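Workshop tips: when the gripper closes before it gets there

I love running pick tests in the simulator before I let the real arm loose on my bench, and last March it saved me a bent finger. My little two-finger gripper (a Tidia, driven by a Pirkitz board) had started closing early. It would come down over a part, snap shut in mid-air, then carry on down with its fingertips together and thump the bench. On metal parts that's a horrible noise!

If yours does it too, work through these in order. The first one fixed mine.

Check the close delay. My board counts it in milliseconds from the start of the descent, and an update had put it back to 200. Anything lifted from a low hover was fine, and anything from higher up got missed. Set the close to trigger on height and you can forget the delay altogether.

Open wider than you think you need. I leave 5 mm spare on each side of the part. Round things forgive you, but hex nuts don't – a fingertip that lands on a corner will tip the nut or ride up on it.

Slow the last bit. Drop to 10 percent speed for the final stretch and you'll have time to reach the stop button. Wonderful for the nerves.

Spread your parts out. A finger coming down for one thing can easily land on its neighbor, and a long block lying at an angle takes up more room than you'd guess. Turn the wrist before you move the parts, it's quicker.

Now the safety bit, and please do this one. Never reach in to straighten a part while the program is paused. Mine resumed by itself after 2 minutes because of a timeout I'd never noticed in the menu. Cut power to the arm, count to five, then put your hand in. I've stuck a strip of red tape along the bench edge and my hands stay behind it whenever the power light is on.

Once the fix is in, run the whole thing in simulation with a mixed handful of shapes – I use the Hidell starter set – and only then go back to the real bench. It's so satisfying to watch it wait for the right height!

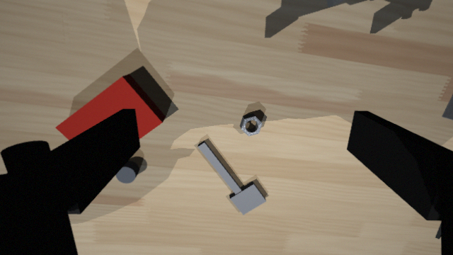

Simulated pick test: fingers open over the bench, with the nut and the hammer shape between them.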